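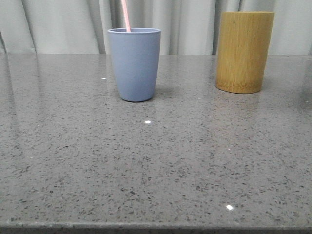
Accueil › Sommeil et récupération › Gélules › Netia Nuit

# Netia Nuit, gélules à la mélatonine et à la valériane (laboratoire Custcombe)

**Référence 1781**, pilulier de 60 gélules végétales
Prise conseillée par le fabricant : 2 gélules au coucher

Netia Nuit fait partie des compléments dont on nous demande le plus souvent s'ils « marchent ». La boîte promet un endormissement express, un sommeil profond et un réveil « régénéré ». Nous vendons le produit, nous ne reprenons pas la promesse. Ce qui suit est notre lecture de l'étiquette, avec les réserves qui vont avec.

## Composition pour deux gélules

| Ingrédient | Quantité |
|---|---|
| Extrait de valériane (racine) | 300 mg |
| Extrait de passiflore | 150 mg |
| Magnésium (oxyde) | 60 mg |
| Mélatonine | 1 mg |
| Vitamine B6 | 1,4 mg |
| « Complexe Unda » | 80 mg |

La ligne qui nous gêne est la dernière. Le Complexe Unda est décrit comme une « synergie brevetée de plantes adaptogènes ». Quelles plantes, en quelles proportions, quel brevet ? La notice cite la mélisse et l'houblon, puis s'arrête là. Nous avons écrit deux fois au laboratoire. La première réponse était un dépliant publicitaire. La seconde nous renvoyait au dépliant.

L'oxyde de magnésium est la forme la moins chère et l'une des moins bien absorbées. Si vous cherchez surtout du magnésium, prenez autre chose.

## Ce qu'on peut raisonnablement en attendre

La mélatonine a pour elle un effet modeste sur le délai d'endormissement, surtout quand l'horloge est décalée (vol long-courrier, horaires de nuit). On parle de minutes gagnées. Pour la valériane, les études se contredisent et beaucoup sont petites. La passiflore a une longue tradition et peu d'essais solides.

Quant au « sommeil profond augmenté dès la première nuit », imprimé en gros sur le devant de la boîte, il repose sur une enquête interne de satisfaction : 1 040 clientes et clients, un questionnaire en ligne, pas de placebo, aucune mesure du sommeil. Demander à des gens qui viennent d'acheter un produit s'ils en sont contents, ça ne mesure pas grand-chose. Le chiffre de satisfaction figure en page d'accueil du fabricant. Le questionnaire, lui, est introuvable.

Méfiance aussi devant les avis. Le site de la marque en affiche 2 905, presque tous à cinq étoiles, et un bon nombre reprennent la même phrase sur le « réveil léger comme une plume ». Nous n'avons pas importé ces avis ici.

## Netia Nuit ou Sutherland Sleep ?

La comparaison revient souvent. Les deux produits contiennent la même dose de mélatonine. Sutherland Sleep n'a ni passiflore ni complexe maison, et sa liste d'ingrédients tient sur deux lignes, toutes les quantités indiquées. À formule aussi proche, payer plus cher pour 80 mg de quelque chose qu'on ne nous détaille pas, c'est un choix que nous avons du mal à défendre. Netia Nuit garde un avantage pour ceux que l'odeur de valériane incommode : la gélule est bien fermée et on ne sent presque rien à l'ouverture du pilulier.

## Précautions

- Déconseillé aux femmes enceintes ou allaitantes, aux enfants et aux adolescents.
- Avis médical nécessaire en cas d'épilepsie, d'asthme, de maladie auto-immune, de dépression ou de traitement en cours (anticoagulants, sédatifs et antidépresseurs notamment).
- Ne pas conduire après la prise.
- Pas d'alcool le même soir.
- « 100 % naturel » ne veut pas dire sans interaction. La mention est d'ailleurs discutable ici, la mélatonine étant de synthèse.

Une insomnie qui dure plus de quelques semaines relève du médecin. Idem pour les ronflements avec pauses respiratoires.

## Livraison et retours

Expédition sous deux jours ouvrés. Pilulier non ouvert : retour accepté pendant trente jours. La garantie « endormi ou remboursé » est celle du laboratoire Custcombe, à faire valoir directement auprès de lui, étiquette d'origine à l'appui. Nous n'intervenons pas dans ces dossiers. Lisez les conditions avant de compter dessus : il faut avoir terminé la boîte et en avoir acheté une deuxième.

*Fiche rédigée par Sheldon Chisholm, relue en septembre après le changement d'étiquette. Ancienne formule (sans vitamine B6) épuisée.*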